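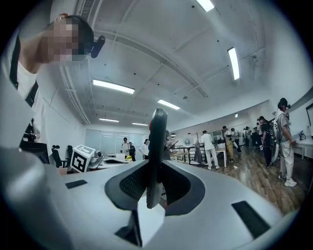
Moving out of a rental with wall anchors everywhere, patch or leave them?

Posted in March by Pawlak, Walls and Ceilings

I have 28 plastic anchors in the drywall of a two-bedroom apartment. Most held shelves, a few held curtain rods. The lease says "normal wear accepted" and nothing else about holes. The deposit deduction list I got at move-in has $6 per nail hole but doesn't mention anchors. Do I pull them and fill the holes, or leave them for the next tenant? I don't have the original paint. The walls are a flat off-white and have been up for at least four years.

Clidum

Pull them or sink them, then fill. I managed rentals for a while and an anchor was never counted as a nail hole. We charged it as a wall repair, and that was a lot more than six dollars.

If an anchor spins, grab the lip with needle-nose pliers and work it out slowly. If it won't come, don't yank it, you'll tear the paper. Score around the collar with a utility knife and tap it about an eighth of an inch below the surface with a screwdriver handle. Fill with setting compound for the first coat, then lightweight spackle for the second. The spackle shrinks if you try to do it all at once. Sand with 100 grit only if you left ridges, otherwise go finer.

For the paint, cut a chip the size of a quarter from inside a closet and take it to the paint counter. Get a sample jar in flat. Dab it on with a small foam roller, a brush leaves marks.

Ask the landlord in writing before you paint. Some would prefer filled and unpainted.

Trokuna

just leave them, i did and got my whole deposit back. landlord repaints anyway

Plinside

Depends on the state and how long you lived there, so check your local tenant handbook. Where I am they can't bill full price for paint that old. I filled mine and skipped the painting. They kept $182, all of it for the oven and the blinds, and the walls weren't on the list. Take photos of every wall after the filler is dry and email them to yourself the same day.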